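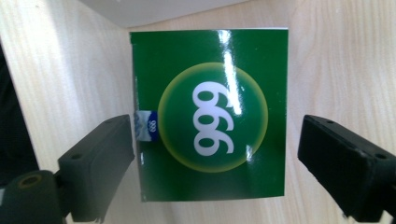 My Year of Not Buying Games

July 29, 2024

I own too many card games. I know this because in March the shelf in our hallway came off the wall at two in the morning, and I stood there in my socks looking at tiny cards all over the floor, thinking – well, there goes the deposit.

So I made a rule. No new games until I'd played every one I had at least once, with real people, all the way to the end. I figured it would take a couple of months. I'm still going, and I've learned a lot about which of my friends will come over for chips.

The first surprise was how many I'd never opened. Tadavix still had the plastic on! I bought it on a trip, along with a hat, and I do wear the hat. We played it on the living room rug and it was over in 15 minutes, and then we played it five more times because my brother-in-law kept losing and wouldn't let anyone go home.

Kokusura was harder. The rules run to 20 pages and the good part is on page 18. My neighbor read them out loud while I made soup, and by the time we sat down we'd both forgotten how to start. I'd still tell you to try it, but eat first and pick people who don't mind a slow evening.

Then there's Wanyama, the one I grew up with. You collect animals, you trade them, you try not to get stuck with the goat. My copy is missing the goat (my cousin's dog, long ago), so we use a coupon for a car wash. My kids think the coupon is part of the game and I've never corrected them.

What I hadn't planned on was the talking. Something about having cards in your hands makes people chatty, and I heard more family news over Wanyama in one night than I had in years of phone calls. My aunt once sold a boat to pay for a piano. How did I not know that?

I did slip once. There was a yard sale, there was a copy of Prurix for a dollar, and I'm only human. It's in the trunk of my car under a blanket, and I'm not counting it until it comes into the house.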